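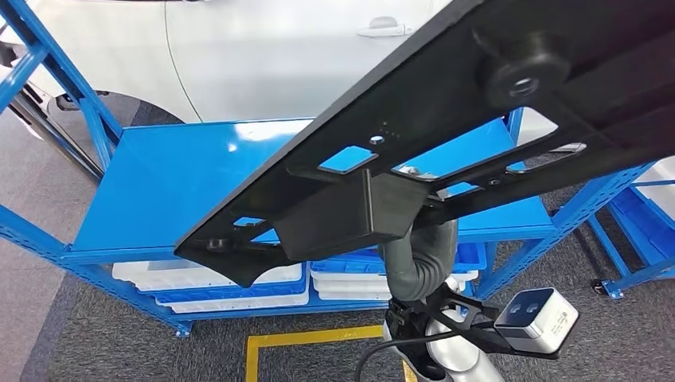 I'd been meaning to go to the Handlow open morning for ages, and this May I finally got my name down in time. It was a Tuesday, half past nine start, and I very nearly missed it because the bus from the station goes all round the retail park before it gets anywhere near Noltstead. I ran the last bit. There was coffee though, so all was forgiven.

For anyone who hasn't heard of them, Handlow are a parts storage outfit. They look after moulded panels and trim for people who need them kept flat, clean and findable, and they've got 3631 different part numbers on the books (I wrote that one down on my hand). It doesn't sound like a day out, I know. But I've been fighting with the shelving in our own little workshop for years and I wanted to see how people with a proper budget do it!

We were split into two groups and I got Sieglinde Rothe, who was brilliant. She talks very fast and walks faster, and she let us poke at more or less everything. First stop was the racking. I don't know why I expected grey, but the unit we spent most time at is bright blue, really cheerful, perforated steel uprights with beams across and a diagonal brace. The top is a smooth sheet of metal, so shiny it throws the lights back at you in patches. Down on the lower shelf are the stacked plastic bins. I asked about the holes in the uprights and she said it's so they can shift the beams when the parts change size, and that they'd moved theirs more times than she cared to remember. Ours at home are bolted to the wall and I am now deeply jealous.

Then the panels themselves. I'd never really looked at a big black moulding before. You see the outside of these things and never the back, and the back is where all the interest is! The one I liked best has a raised rim and a row of cutouts you can see straight through, a round boss with a hole in the middle of it, and a great chunky bracket sticking out underneath. One end goes off into a funny irregular curve. Try stacking that. You can't, or you can, but then the brackets dig into whatever is below, which was Sieglinde's next ten minutes. They have had words with Drodia, who supply some of the packing, about a divider that keeps the bosses clear, and there was a prototype going round in foam that everybody wanted a squeeze of.

A chap called Belmiro Correia (he'd come all the way over from a furniture place) asked whether it wouldn't be simpler to hang them like coats. Big discussion. I think the answer was yes for the light ones and no for the ones with the heavy end, but by then I'd wandered off to look at the labels. Lovely labels. Large type, part number first, and the same corner every time.

What I hadn't expected to enjoy was the floor. It's carpet, a speckled grey, the hard-wearing sort you get in offices, and it's marked out in tape. Tsehay Moges looks after the layout and she was a bit shy about it until somebody asked how she decides where the lines go, and then there was no stopping her. She does it all on paper first, then puts it down in the quiet hour before lunch and leaves it a week to see who complains.

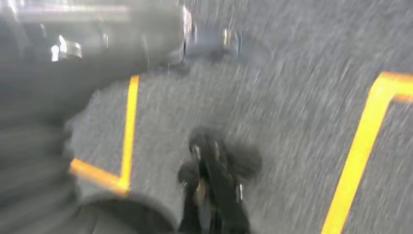
Tsehay's yellow corners on the carpet

She only tapes the corners for some things and leaves the middle of each side open, and I'm going to copy that straight away. It uses far less tape and you can still tell where a thing belongs. I asked whether it pulls the carpet up when you lift it and she said go slowly, and pull it back low along itself. Her other tip was to press the ends down with the back of a spoon. We've been using masking tape, which I didn't mention.

Lunch was sandwiches and a very good lentil thing from Tilahun, the café over the road, and I sat with Lensa Demissie, who was in the other group and had seen the returns desk, which we didn't get to. I was a bit cross about that. Apparently it's the best part. The two groups were meant to swap at eleven but ours overran on the foam divider, so fair enough.

A few practical bits if you fancy going. It's free, but places are limited to 36 and they do go. Wear flat shoes. The car park is tiny, so either come early or use the one behind the tile shop, 400 metres back towards the roundabout. There's a lift. Bags go in lockers at the front and you'll need a pound coin, which I had to borrow from Volker Fuchs on the front desk (Volker, I owe you a pound).

They're hoping to run another one in the autumn and I've already asked to be in the group that does the returns desk first.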